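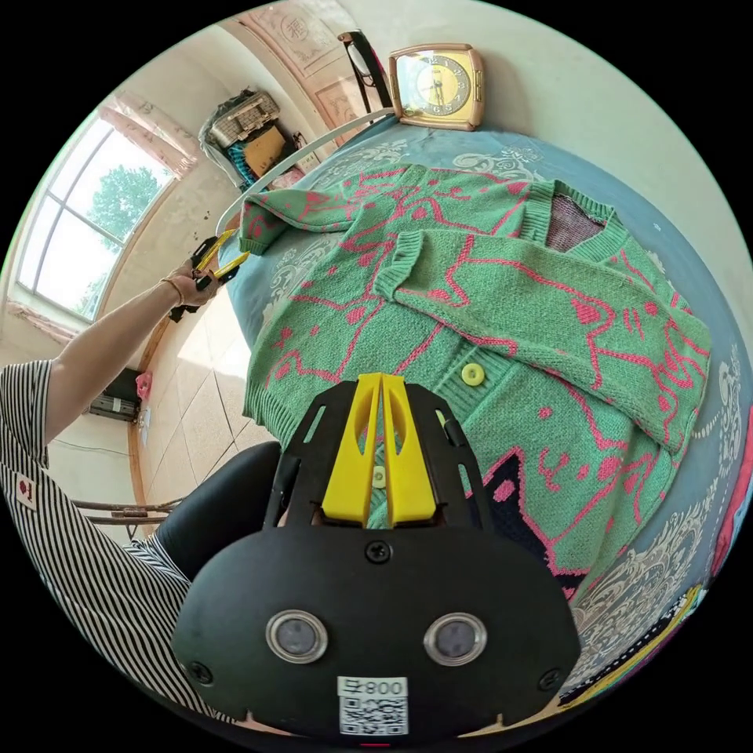 Folding is the job people most want to hand over to a machine, and from what I've seen it will be one of the last to go. A T-shirt on a bare table is one thing. Knitwear on a made bed is another. Take a green cardigan covered in pink cartoon cats, laid out on a patterned sheet: one sleeve is folded across the front and the other still points up and away, and you or I would know at a glance which to deal with next. A machine has to work out where the knit stops and the sheet starts, then find the cuff, then pick it up without dragging the whole front along. Good luck to it.

Votura has been promising a folding arm for the home for 2 years now. The last clip I watched took over 7 minutes to do one jumper, and somebody had smoothed it out first. Smoothing out is half the work.

So, until the robots catch up, knitwear by hand:

Lay it face down on the bed, buttons done up. Two buttons will do if you're in a hurry.
Bring in one side to the middle, then fold that sleeve back down along itself. Same on the other side.
Fold up from the hem in thirds. Never hang wool, it grows.
Pinch a single layer at the cuff when you move a sleeve. If you grab a fistful you get a roll, and the roll creases.

That last one catches machines out as well. Two stiff fingers close on whatever is between them, and with thick knit that's often more than you wanted.

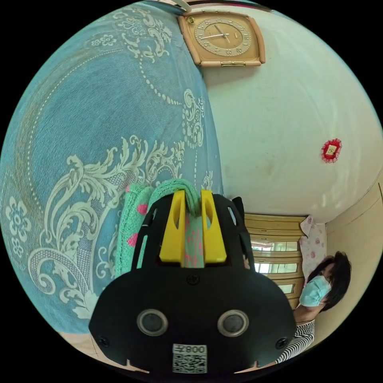
Green knit bunched up over the fingers of a gripper.

Other chores, and my marks out of 12 for how near they are to being done for you:

Vacuuming, 7. Fine on flat floors, useless with rugs that have tassels. The Yap is cheap and gets stuck under the sofa.
Mopping, 5. You still rinse the pad yourself.
Loading the dishwasher, 2. I have yet to see one cope with a greasy roasting tin.
Folding, 2, and I'm being kind.

On the shop floor it's a bit better. The laundry at Salmont has an Utinen feeder for flat sheets and is happy with it. Cardigans still go to the table at the back, by hand, same as ever.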